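Packing snacks into a tray with hand-held grippers – how do you keep the demos consistent?

Asked in February

Hi everybody! I'm recording demonstrations by hand for our little Linwood project, snacks from the tablecloth into a shallow tray, one gripper in each hand. We have 167 takes so far and my two hands keep drifting into each other's territory, mostly over the tray.

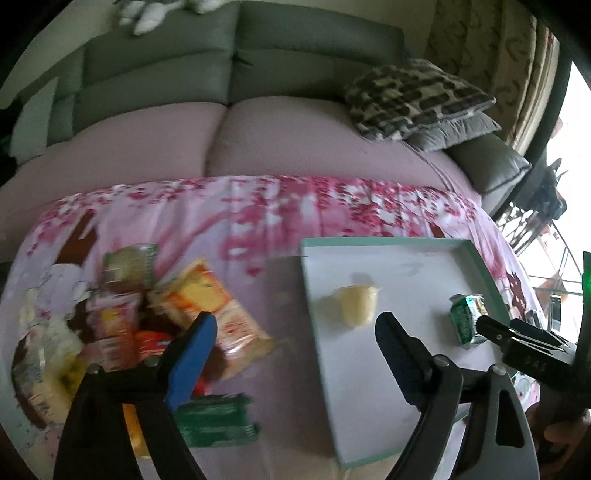
Answer 1

Welcome! I had the same trouble on Stitari, and what helped was giving each hand a job and sticking to it for the whole batch. Start every take with the jaws wide open over bare cloth, wait a breath, then go in slowly. Crinkly wrappers are slippery little things, so I grab them by the crimped end when I can. 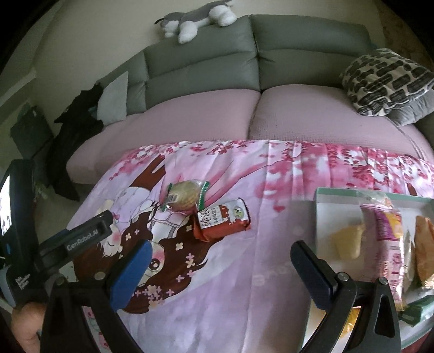

I'd also shuffle the snacks every 4 takes or so – otherwise you learn one layout by heart and your hands get lazy (mine certainly did!). Keep the fumbles in a separate folder.

Answer 2

Just slow down. Six good ones beat a sloppy pile.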